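3.2 Breed attribution and its discontents

Owners asked to name their dog's breed will nearly always oblige, whether or not they know. Of the 761 dogs enrolled through the Cemach clinics, most arrived with a confident label, and a fair number of those labels did not survive a cheek swab. The favourite answer was "Lab cross", a category so roomy that it took in one animal of 49 kilograms and another that could be carried in a shopping bag.

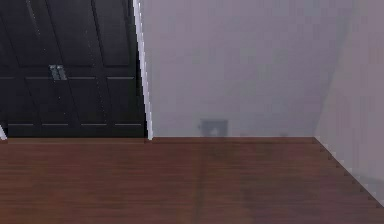
We therefore recorded three attributions for every dog: the owner's, the attending veterinarian's, and the one returned by the Reltarex panel, which compares each sample with 2,000 reference profiles. Veterinarians agreed with the panel more often than owners did, though by a margin the profession may prefer not to frame. Coat colour seems to have done much of the damage. Any large black dog with a broad head was called a Newfoundland mix, including a littermate pair whose panel results contained no Newfoundland at all. Their owner has declined to accept this finding, and we have stopped raising it.

Disagreement was greatest for dogs under 12 months, whose ears had not yet settled on a position. Repeat assessments in August brought the veterinarians somewhat closer to the panel and left the owners precisely where they were.
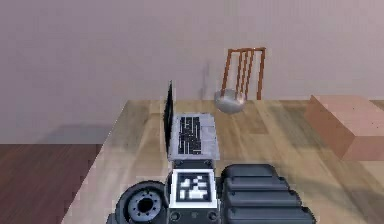
Figure 4. Rendered interior with tabletop and open laptop.

The Urnus behaviour questionnaire was completed before panel results were released, so that a dog newly revealed to be part terrier would not be remembered as having always dug. Rennie scores were calculated from the questionnaire alone. Owners who later asked to revise their answers in light of the genetics were thanked, and their original answers were kept. The analysis file was locked on 2025-01-05; requests received after that date were thanked as well.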